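**Lomdale, November 2025**

Chamoun, the Lomdale clothing maker, will repair any garment it has sold, free of charge, under a program that opens to all customers this month. The offer covers T-shirts, work shirts, trousers and knitwear, regardless of when they were bought. No receipt is needed as long as the neck or waist label can still be read.

The program follows a trial that began in April at the company's Pranden Street store. Customers brought in 300 garments during the trial. Of these, 233 were mended and returned, and the remainder were too worn to fix and went to fibre recycling with the owner's consent. Split side seams and small holes near the hem made up most of the work.

"People were holding on to shirts they liked but had stopped wearing," said Sulastri Manurung, general manager of Chamoun. "A seam takes our menders a few minutes. We'd sooner do that than see the shirt go in the bin."

Repairs will be carried out in Lomdale by a team of six. Thread is matched to the original colour where possible. Dark green and navy T-shirts, which have been in the range the longest, will also be eligible for a replacement neckband.

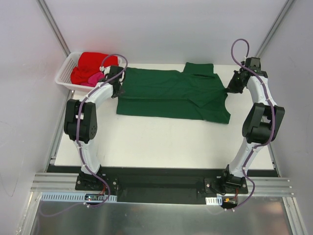
## How to send a garment in

Garments should be washed and dried before they are dropped off at any of the company's 22 stores. Customers who live outside a store's area can request a prepaid mailer, which holds up to three items. Most repairs will be finished within 30 days. Zippers may take longer, depending on parts.

Chamoun will not alter sizing, remove stains or repair garments made by other companies.

## Recycling partner

Items that can't be mended will go to Biseo, a textile recycler, where cotton is shredded for use in insulation and padding. Owners can ask to have the garment sent back instead.

"Sorted cotton is much easier for us to handle than mixed bags," said Tatiana Sokol, operations manager at Biseo.

## Media contact

Communications office, Chamoun, Pranden Street, Lomdale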